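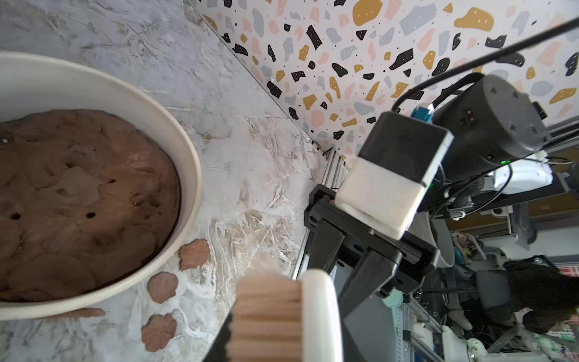
Kitchen jobs for a robot club: what I'd tell you before your first messy term

I've been helping with the student robotics club at Nivis for a while now, and people keep asking me how we get away with doing kitchen jobs around motors and bare circuit boards. Mostly by being fussy about small things! We've been practising for the Bundetti, a friendly competition where each team's arms do household tasks (mixing, tidying, fetching the wrong brush, that sort of thing), and I've been scribbling tips on the back of the booking sheet all term. They're typed up at last.

Mix your dough stiffer than you'd like

A dough that feels lovely in your hands is usually too soft for a gripper. It sticks to everything and then your afternoon is gone. Start with 500 g of plain flour, add the water a splash at a time, and stop while it still feels a bit mean. Cocoa or cheap gravy browning gives it a colour the cameras can find against a pale worktop – beige dough on a pale surface had my lot tearing their hair out. Keep it wrapped overnight and knead it again before anyone switches anything on.

It doesn't have to look nice. Lumpy is good practice.

Pick a bowl with some weight to it

We tried plastic mixing bowls first and they skated all over the place. A heavy ceramic one is far better, and if you stand it on a saucer you get a nice clear edge to line it up by. If it still wanders, put a square of that rubbery drawer liner underneath. Hilde Smits swears by a damp dishcloth, and she's right that it grips better, but I don't like damp cloths so near the electrics and we've agreed to differ.

For stirring, go flat and wide. A light wooden paddle is much easier for a two-finger gripper to keep hold of than a round spoon handle, which will turn in its jaws just when you need it not to. If you only have round handles, wrap a few turns of rubber band where the fingers close.

And sort out your sprinkles before you start. A tall clear tube is handy as you can see what's left, but it's top heavy, so give it a proper holder and put it at the back. I once swept up 65 g of hundreds and thousands with a dustpan. I was still finding them in June.

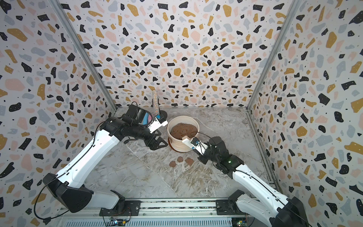
Put patties where both arms can get at them

Flatten a few pieces by hand and leave them on the worktop in front of the bowl, with a decent gap between. Let them be different shapes. The students always want to make them perfectly round (Ona Dzene used a biscuit cutter, bless her) and then the arms are flummoxed the first time they meet a wonky one. Dust the worktop very lightly with flour if they stick, but wipe it off afterwards with a barely damp cloth, as flour and motors are not friends.

Protect what lives under the bench

Look at what's low down before you bring food anywhere near it. Our boards sit at the front under the rail, so liquids stay at the back and no mugs are allowed on the bench at all. A cut-down baking tray makes a good drip guard if you leave plenty of air round the vents. Tie spare cable in loose loops too – tight ones tug when the arm reaches, and the wrist is always what suffers.

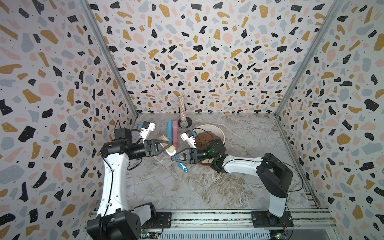

Brushes are the cheapest thing in our cupboard and the thing I'd spend most time choosing. Buy several sorts and let the students fight it out. Thick handles suit beginners, and slim ones are a good second-term challenge. I like giving each arm a different one, so with the scrub brush on the left and the toothbrush on the right they have to think about two grips and two reaches in one go. A wooden handle like that scrub brush has is also easy to sand and mark with a pencil line for where the fingers should go. I'd store the lint roller upright in its stand as well, where a gripper can come at it from the side. Wash bristles in warm soapy water straight after dough, and dry them bristles down.

Keep a notebook

Paper, on a string. What was tried, which brush, who tightened what. Hicham Kamel's page on gripper pads has saved us 2 rebuilds so far, and his handwriting is dreadful.

Last updated: 8/1/24

Comments

Hiwot Kumsa
Does the gravy browning stain? Our worktop is white and it's only on loan from the school.

Busisiwe Van der Merwe
It did ours a bit, Hiwot, but bicarb paste got it off. Cocoa wiped up fine. We rub a little oil on the paddle too, or the dough climbs up it.

Hiwot Kumsa
Cocoa it is then, thank you! Trying the drawer liner as well.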